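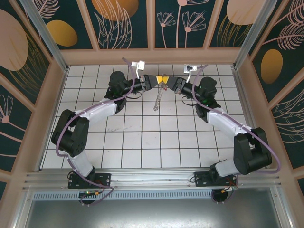 Skuvden Gallery: Small Metal Things

Welcome to the small metal page of the Skuvden collection. I collect things which hang, stretch, click or close: chains, springs, hooks, key rings, clasps, pulls from old lamps. Most of them are worth almost nothing, and many people throw them away together with the object they came from. I keep them, clean them and put them into flat boxes with a label.

The collection has now more than 200 pieces. 64 of them are chains of different kinds, and these were always my favorite part. The rest is mixed. The first boxes came from a hardware shop on Pacheco Street, which closed and sold the contents of its counter drawers by weight. I went there to buy a door handle and came home with two heavy bags. The door handle I bought later, in another place.

The page is not complete and it will probably never be. I add to it when I have a free evening, and I correct the old texts when a reader writes to me that I used the wrong name for something. This happens quite often – the names of small hardware are difficult also in my own language.

Thin chains

A thin chain looks best when it hangs free. On a table it makes a little heap and you cannot see how the links follow each other. I like a thin chain with one small point of color near the top, for example red, so the eye knows where to begin. With a yellow piece over it the metal looks colder and more silver, and with a brown or a black one it nearly disappears.

For the label I write down the length, the shape of the links and the kind of ending. A chain can end with a ring, with a hook, with a ball, or simply with the last link. In box 6 are those which have lost their ending, and this box is very full.

Coils

Coils are more difficult to sort than chains. Two of them can look the same in the box and feel completely different in the hand. I sort them first by the thickness of the wire and only after this by the length, but I know collectors who do it in the opposite order and they are also happy.
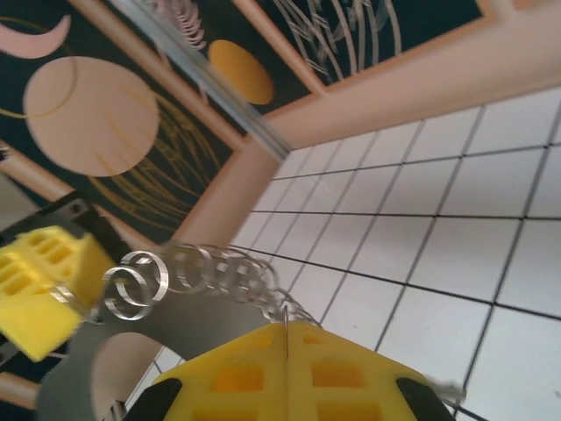 Silver loops from close by, catching the light. White tiles behind.

What I enjoy in a coil is the distance between one loop and the next. When the loops are close together the metal looks almost like one solid piece, and when they open you see suddenly how thin the wire is. A coil which was pulled too far does not go back completely. I don't try to repair such pieces. They get a small cross on the label and stay with the others.

About the white background

Several visitors asked me which background is good for metal. I prefer white tiles. They give a lot of light back, and the dark lines between them help to judge if a thing hangs straight. Gray paper is also possible, but then the silver parts become dull. Black cloth is beautiful for one day, and after this it is full of dust.

Cleaning

Warm water, a drop of dish soap and an old toothbrush are enough for most pieces. Dry them well with a cotton cloth, and leave chains overnight on a dry towel, stretched out in their full length. For rust I use very fine steel wool, but never on plated pieces. The plating comes off faster than you think, and I have spoiled a nice lamp pull in this way.

The boxes

I keep everything in Plekitz boxes, the low ones with a clear lid. They are made for fishing hooks, but the compartments have a good size for chains. Long pieces go in a loose circle. Please do not wind them around a piece of cardboard, as I did in the first year – they take the shape of the edges and keep it.

Other pages of the gallery

Key rings and clasps, with roughly 115 entries
Lamp pulls and bath plug chains
Hooks from the Hunero market (still without measurements)
Pieces I cannot name

If you recognize something on the last page, please write to me with the number of the entry. I also exchange doubles, mostly clasps and short chains. I send them in a padded envelope and ask you to do the same, because a hook makes a hole in normal paper before it reaches the post office.

Page last changed on May 18, 2018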